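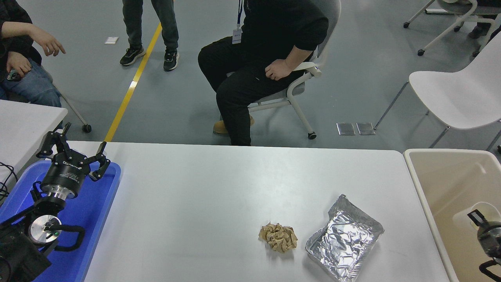

What are we looking for? Adults who have tried at least one sleep aid from a drugstore or a website and came away unconvinced.

My name is Gobnait Keane, and I run a small reading and diary study called Kunus. It is about the claims printed on sleep products: the teas, the gummies, the sprays for your pillow, the rings that tell you in the morning how badly you slept. I have bought a good many of them over the years. I slept about the same.

I'm not selling anything, and I don't have a better tea. What I want to find out is how ordinary people read these labels. Does "supports restful nights" sound like a promise to you? Does "clinically studied" mean it worked, or only that someone studied it? My hunch is that most of the wording is picked because it can't be checked, but a hunch is what the tea people have too, so I would like to hear from others.

What you would do

You keep a short sleep diary for 6 weeks, starting in June. Paper or online, your choice. It takes a few minutes a day, and you're allowed to miss days. I would much prefer a gap to a line you made up at the end of the week.

You also come to 3 evening meetings, each starting at 7 p.m. We read labels and ads together and argue about them. Muireann Fitzgerald leads the talk and Liam Cronin takes notes. We will not ask you to take any product, or to stop taking one. If you have questions about a medicine, those are for your doctor.

Who can join

Anyone 18 or over who reads English comfortably. Please don't apply if you work for a company that makes or markets sleep products, or if you are being treated for a sleep disorder right now. Believers are welcome too – a room full of people who agree with me would be a waste of an evening.

What you get

$80, paid after the last meeting, and half of that if you drop out after the second. Bus fare on top if you keep the ticket. No gift bag. You will also get the write-up, including any parts where I turn out to be wrong.

What we can't offer

Better sleep. Please don't sign up hoping for it. Some people say that keeping a diary helps them, others say it makes them lie there thinking about the diary. I haven't seen anything that would let me tell you which one you'll be.

How to apply

Write to Fulgencio Ochoa at the Kunus desk with your name, a way to reach you, and 2 or 3 sentences on the last sleep product you paid for and why you bought it. No need to be clever. He answers everyone, though not always fast.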